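Flanitz Compartment Organiser with Lid

Code 614. Sold singly or in packs of 2.

The Flanitz is a lidded plastic box for small items: screws and washers, beads, buttons, fuses, fishing tackle, craft bits. It is wider than it is deep and sits flat on a desk or a shelf. The inside is split into small compartments, and the plastic lets you see the grid through the ridged lid, so you can find what you want before opening it.

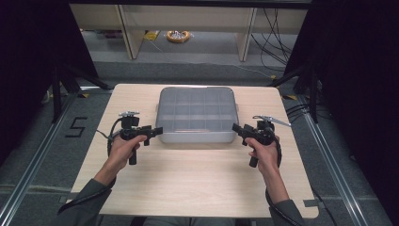
Small tabs at the left and right ends hold the lid down. Press both in with your thumbs and lift. If only one side is released the lid will bend a little, which does no harm but may tip out the lighter items. Close it the same way, one end first, then the other, and check that both tabs have clicked before you pick it up.

The box comes in translucent grey only. We used to stock a blue version from Urrutia, but that finished in June and will not be coming back. Lids from the blue box do not fit this one.

Weight and stacking

Boxes can be stacked up to 3 high when full. Heavy contents such as nails should go in the bottom box. The lid is not meant to be stood on or used as a work surface.

Do not carry a full box by the lid. Hold it underneath or by the sides, where the rim is rounded and there is nothing sharp to catch your fingers.
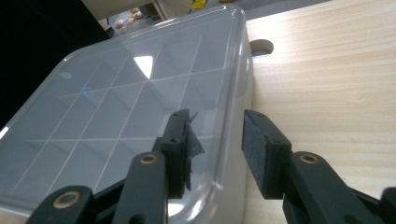 Cleaning

Empty the compartments and wash in warm water with a drop of washing-up liquid. A soft brush gets into the corners. Dry with a cloth before refilling if you keep metal parts in it. Not suitable for dishwashers. Scouring pads will scratch the lid and make it harder to see through.

Labels

Paper labels stick well to the smooth front and peel off with warm water. A sheet is included in each pack.

Delivery and returns

Sent from our Minport warehouse within 2 working days. Collection from the Nurnach shop is free. Unused boxes can be returned with the receipt. Trade orders: ask for Hae-won Geum at the Nurnach counter.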